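Desktop Teardown and Parts Sorting: Project Report
Yatziri Gallegos
Mar 10, 2021

1. Purpose

The project set out a repeatable order of work for taking apart an office desktop computer and storing the removed parts so that each one can be found again. The written procedure is meant for first-year students in the hardware lab at Clilville. It covers the power supply, the memory, the processor and the drives. Testing of the parts is outside the scope.

2. Case and power supply

The work starts with the side panel off and the case lying flat. All cords are disconnected first, and the power button is held down for 30 seconds. The label on the power supply is then read and the part number is copied to the log sheet. On the Dell unit the number follows the letters DP/N. The efficiency badge (80 PLUS BRONZE) is copied as well. The output ratings are in very small print and should be read under the bench lamp.
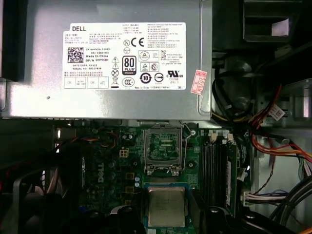
Cables are released at the board end before any screws are removed. The main board connector has a latch that must be pressed fully. Pulling on the wires instead of the connector body was the most common error in the first trials. Wires are grouped with a reusable tie and folded back over the supply. The supply is lifted out only after the mounting screws are in the screw cup.

The drive bay is left in place until the supply is out. In an earlier draft the order was reversed, and the data cables were hard to reach.

3. Processor removal

The cooler is loosened in a cross pattern, a half turn at a time. Old thermal paste is wiped off with a lint-free cloth and 70 percent alcohol. The socket lever is raised, and the processor is lifted straight up by its edges. It goes directly into a holder with the metal lid facing up. Setting it on the bench, even for a moment, is not allowed under the procedure.

4. Parts tray

Two storage methods were compared: labeled bags and a molded tray. Bags cost less and take up less space. The tray gives each part a fixed position, and a missing part shows up as an open pocket.
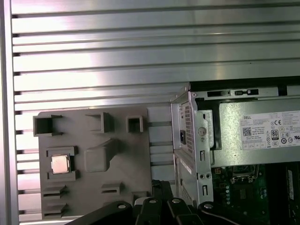 Pocket size needs some clearance. A tight pocket forces the user to press on the part, and a wide one lets it slide when the tray is carried. The layout drawing went through 3 revisions, mostly to leave finger room beside the processor pocket.

5. Remaining work

The log sheet needs a separate column for cable type. The section on drives will be rewritten in June, after the second group has used the procedure. Bags will be kept for screws and brackets.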